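Nivness home and kitchen open day: nice boards, thin answers

The Nivness open day charges 15 dollars to get in, and for that I expected somebody to cook something. I went anyway. A reader, Adanech Tefera, had written to say last year's was worth the drive, and it's 73 miles from my door.

The welcome talk came from Raed Hourani, who runs the showroom for Sosau. He told us the house "teaches people how they want to live." It's a showroom. It sells counters and tile and the small stuff you put on them. He also said 3041 households had been asked what they want from a kitchen. I asked what the questions were and he said he would have to get back to me. That was before lunch, and I was still there at closing.

Upstairs is mostly bathrooms, so skip that unless you need a faucet.

The kitchen is better. The bamboo cutting board has a proper juice groove all the way around, and I'd use one like it at home. The price was 165 dollars, though, and the tag said "heirloom." Maybe. My own board cost a fraction of that and has outlived two apartments. I also have doubts about the pale marble look for a counter people really cook on. Kenta Chiba, who was looking after the room, said beet juice wipes right off. I asked if we could try it – no beets in the building, apparently. 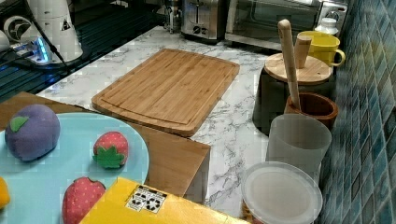 Bamboo board on the marble-patterned counter, with plush fruit on the blue plate and mosaic tile along the wall.

I did like the blue-green tile. It's glossy and it takes the chill off all that white and gray. Whether you'd like it after a year of scrubbing the grout is another matter, and the leaflet says nothing on grout.

Coffee was free and weak. The next open day is in February, same price. I'd call ahead and ask if the stove will be on.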